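Stilport Workroom Inspection Checklist
Area: Table 6, sorting and clearing of tableware and waste
Shift: Monday, morning
Inspector: Oluwatosin Edet
Reviewed by: Ro-un Cha

The condition of the table is recorded as follows.

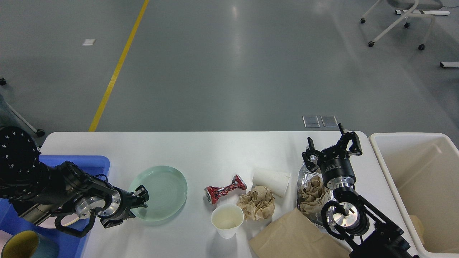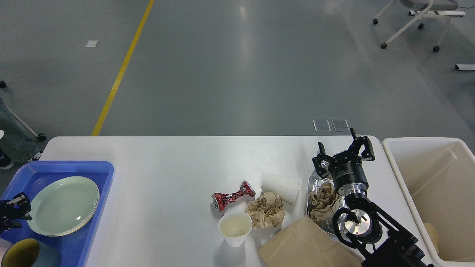
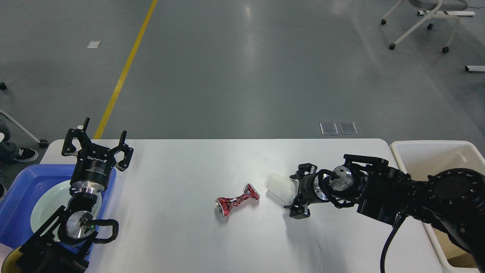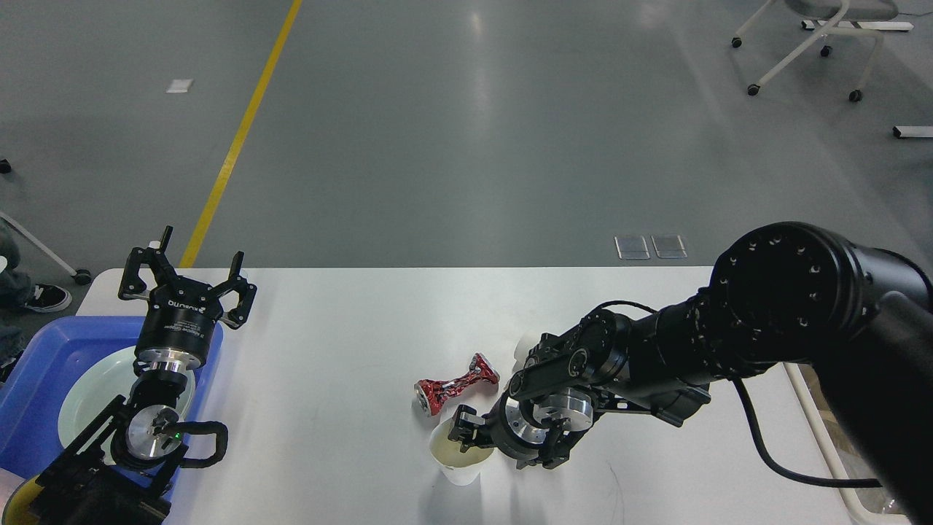 Table 6, white tabletop, with red and silver item present in each view.

1. Reusable tableware kept apart from waste
Satisfactory. Plates are to go in the blue container at the left end of the table. One plate was still on the tabletop in the first view.

2. Cups emptied before disposal
Action required. The second view shows an upright paper cup with a small amount of liquid in it. Drain all cups at the sink first.

3. Paper and foil separated
Action required. Crumpled brown paper was found together with foil in the first and second views. Remove the paper and bag it separately.

4. Tabletop edges clear
Comment. A flat brown paper bag extends past the table edge in the second view. Move it inward or discard it.

5. Floor markings legible
Satisfactory. The yellow line can be seen in the second and third views.

Items 2 and 3 remain open until reinspection at 10:65 is corrected on the Povia log to a valid time. Return signed copy to R. Cha, Room 166.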